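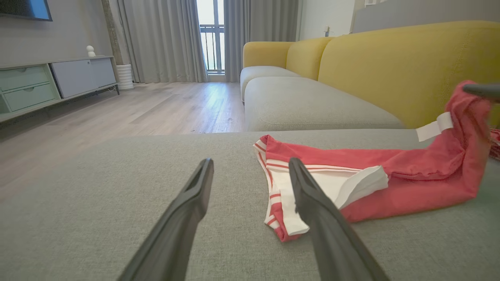

Clothing Recovery, Shared Lounges: October Report to the Kasprzak Fund

Prepared by Ilari Heinonen, Nimden Housing

The grant pays for 20 lounges to be kept clear of left-behind laundry. We were asked whether it works. I am less sure than I was in the spring.

What was done
Clothes are lifted off the seats, sorted by label and put out for collection at Cunport. The red garment with the white trim is a typical item: bunched up on a gray cushion, tag sticking out, no name that I know of. Striped pieces are the hardest to match and usually end up in the unclaimed pile.

Results
The log shows 2316 items handled. I would not lean on that figure. A shirt that comes back to the same sofa gets logged again, and Cunport has no way of telling. Claimed items stand at almost 700, and that one I trust, as people sign for them.

Spending
Labels and bins are paid for. The folding tables quoted by Nondonen are on hold. I have yet to see a case for them when 15 sites fold on the couch and seem happy to.

Still open
Residents were promised tidier lounges. The yellow sofas do look better in the mornings. By evening I can't tell a lounge in the program from one outside it. I'd like that checked before the second payment is released.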